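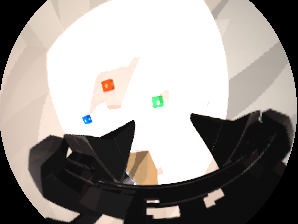

*A simulated tabletop with orange, green and blue cubes and a two-fingered gripper, rendered in a wide, rounded view.*

**Simulation-first procurement** is the practice of planning and budgeting for a robot by building its workcell in software before ordering any of the hardware. It is used mostly by small manufacturers and teaching labs, whose enthusiasm for automation tends to exceed their annual equipment allowance. The rendered cubes cost nothing, a price that has proved difficult for suppliers to match.

## Method

A buyer models the table, the arm, the gripper and stand-ins for the goods to be handled, usually plain cubes and boxes. Candidate grippers are then swapped in and out. Finger length, reach and camera placement can be compared in an afternoon, including the question of how much of the camera's view will be taken up by the gripper itself. Sales brochures seldom dwell on this last point.

The results feed a purchase plan, which normally separates the arm from everything needed to make the arm useful. Mounts, cabling, guarding, spare fingertips and staff training belong in the second group, where they have a long tradition of being forgotten until the invoice arrives.

## Budgeting

The planner Radosław Stępień set out a widely copied worksheet while preparing equipment purchases for the packaging firm Skernance. It has 3,115 cells, many of them devoted to shipping. Stępień divided costs into three columns: "needed," "wanted" and "already promised to someone." The last column was later dropped from the version used at the firm's Tokadholm plant, though the spending it described was not.

The Skernance plan called for two grippers of different sizes. After 169 simulated trials the larger model was struck from the order, and the money was moved to lighting and a sturdier table. The revised plan was approved on Wednesday, March 23, 2022, and the equipment was delivered in July.

## Limitations

Simulated objects are well behaved. They carry no dust, arrive in the correct size and do not belong to a customer. Friction and soft packaging are harder to model, and a cube is a generous substitute for a bag of screws. Bright, even tabletops may also flatter a vision system that will later work beneath a flickering tube.

Software is a cost in its own right. Wovus, a planning package, is licensed by the seat, and buyers have been known to save on hardware only to spend the difference on seats — a result usually recorded as a saving.

## See also

- Sproģis method (equipment leasing)
- Total cost of ownership
- Workcell layout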